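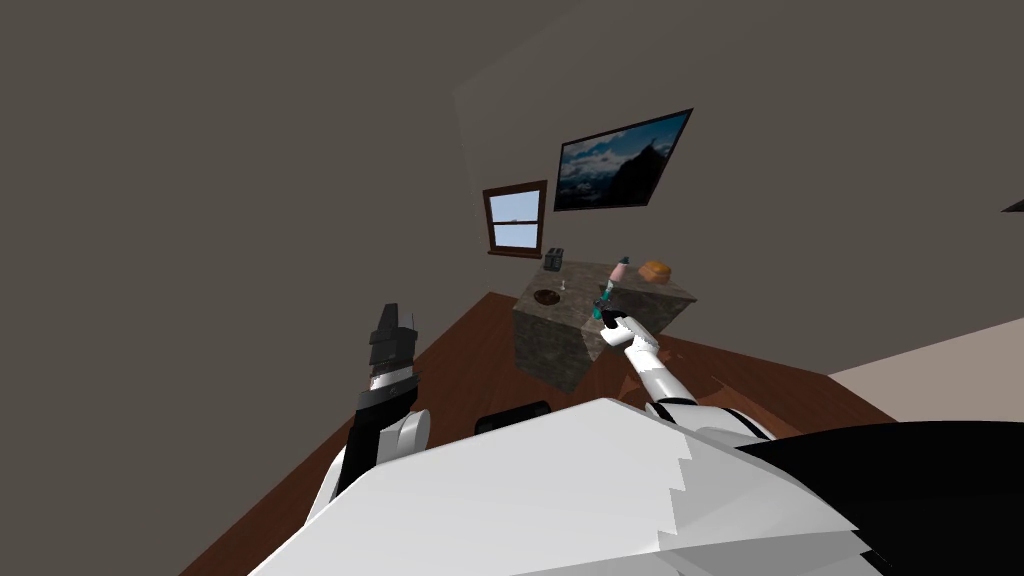
Ketill Kirkegaard wrote to me that a success rate measured in simulation tells you how well a policy plays a video game. I think he is half right, and the half he has wrong matters more.

The Wolari team ran its policy through 3000 simulated kitchen episodes, then 318 on hardware. People went straight to the gap between the two scores. I would look first at the ordering. The team trained 10 versions of the policy, and the simulator ranked them almost as the real arms did — only two neighboring versions swapped places. If you have to choose which version gets time on a real robot, that is the information you need.

Kirkegaard's complaint does hold for contact. A rendered loaf of bread does not squash the way bread does, and a grip that works on a rigid shape can fail on a soft one. Wolari should report soft objects separately. So should Kenska, whose last paper gave a single average for everything on the counter.

What I would not do is drop simulation from the results table. Print both numbers side by side, with the failures listed by object, and let readers judge the distance.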